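# Jeldale Walking Group Opens September Sign-Ups to Beginners

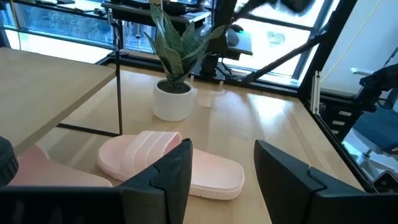
By Clyde Okafor, Jeldale Walking Group

4/4/22

JELDALE - The Jeldale Walking Group will start a beginner program in September for adults who want company on a regular walk. Sign-ups are open now at the Hekik Community Center front desk.

The group began with 2 neighbors who met in a stretching class at the center and kept walking home together after it ended. It now has 77 members. Most walk twice a week, and many also meet for breakfast, birthdays and the odd weekend trip.

"People come for the exercise, and after a month they're swapping recipes and giving each other rides to the airport," said Clyde Okafor, who coordinates the group. "We wanted an easier way in for someone who doesn't know anybody yet."

Beginners will walk the Liao Trail loop, a flat paved path that starts behind the center. Each new walker will be matched with a current member for the first six weeks. There is no pace requirement - walkers can turn back at any bench, and the partner turns back with them.

Last year members logged 197 group walks. The fall potluck raised $998, which paid for reflective vests and a first aid kit for each walk leader.

Flesotance, a shoe and sock store on Main Street, will host a meet-and-greet before the program begins. Staff will measure feet and answer questions about fit. No purchase is needed.

The program is free. Walkers should bring water and wear closed shoes with a good grip. Dogs are welcome on a short leash. Strollers are fine on the whole loop.

Anyone who can't walk the trail is still invited to the coffee hour afterward in the center's lounge. Several longtime members who have given up walking come just for that.

Sign-up forms can be returned to the front desk or handed to any walk leader.

**Media contact:** Clyde Okafor, Jeldale Walking Group, care of Hekik Community Center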